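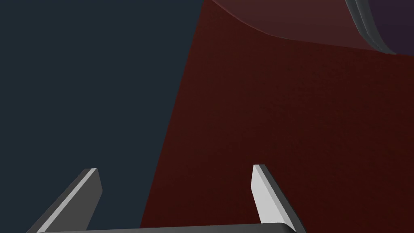 How long should it take to change the name of a parking lot? In Kindley, 12 years, and the old sign is still up.

The town council voted in February to rename the Depot Street lot, which has been called the Depot Street lot even though Depot Street was moved one block east before most of the council was born. The new name is Ó Conaill Place, after the family bakery that used to stand on the corner and sold, by general agreement, very dry rolls.

The vote was 3 to 2. Fionnuala Hanrahan, who first brought the idea forward when her daughter was in kindergarten, watched from the second row. The daughter can now drive, and parked in the lot.

"I'm pleased," Hanrahan said. "I'd have been more pleased some time ago."

Council member Juraj Hudec voted against it. He has no quarrel with the bakery, he said, but objects to the price of the sign, which came in at $1,618 with the accent over the O and slightly less without it. The council spent most of an hour on the accent. It stays.

Naima Abdel Hamid, who runs the shoe repair shop facing the lot, asked whether the new name would come with new lines, as the current ones have faded to the point where parking is a matter of opinion. She was told that paint is a separate item and belongs to next year's budget.

The sign has been ordered. Delivery was promised for spring, although the order form still lists the shipping address as Depot Street, and the town clerk was on the phone about that at press time.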